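Hondville in brief: how the village got its two halves

This item continues our series on the small places along the Ghoneim road. Last time we covered the mill cottages. In this issue we turn to Hondville, which many of us drive through on the way to Cudetti without noticing where it starts or stops.

Hondville is a village with 2,722 residents at the last count. It lies on the east bank of the Wanton, on low ground that was wet pasture until the drainage ditches were dug. Older maps show two settlements, Upper Hondville and Hondville Quay, with a strip of common land between them. The two had separate parish books and separate market rights, and for a long time they paid their road tax to different towns. Upper Hondville paid Cudetti. The Quay paid the river authority.

The common was built over in stages. First came the school, then a row of brick houses for the railroad workers, then the creamery. By the time the creamery closed there was no gap left, and the two councils had been meeting in the same hall for years. They were merged on paper one September, and the name Hondville Quay was dropped from the signs. People who live near the water still use it.

Speech is one place where the old line can still be heard. Gholamreza Bakhtiari, who taught at the school and has collected local words since he retired, has filled 2 notebooks with them, one for each side. Between them they hold 115 entries. The Quay list leans toward boats, rope and weather, with a good many words borrowed from bargemen who came down the river. The Upper list is mostly farm terms. For a ditch, the Quay says "slake" and Upper Hondville says "grip." Both sides say "noonbit" for a late morning snack, a word he has not found in Cudetti or anywhere else on the road.

Younger residents use few of these words, though most can tell you what they mean. Bakhtiari would like to hear from anyone who remembers names for the fields behind the creamery, which were sold off without being listed in either parish book.

For visitors, the oldest building is the toll house at the foot of Quay Lane — it is private, but the carved lintel can be seen from the street. The church in Upper Hondville is open on Tuesday mornings. The parish books are kept there and can be read on request. Parking is easiest behind the hall, and the footpath from there follows the edge of the old common down to the river. 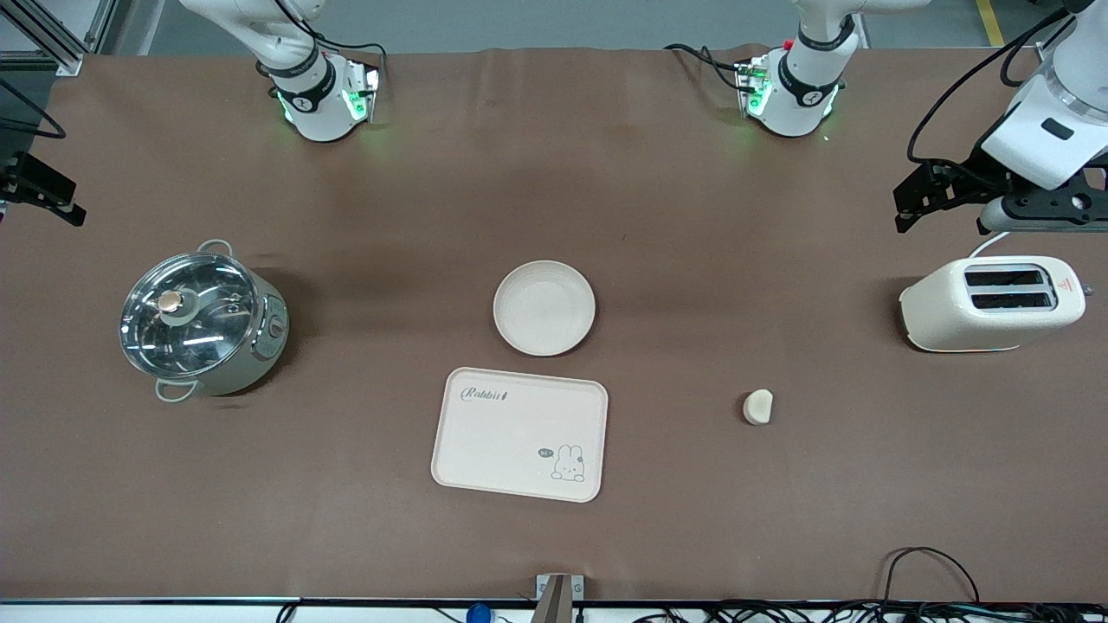
The path floods after heavy rain, so wear boots if you plan to go as far as the water. In the next issue we move on to Cudetti and its covered market.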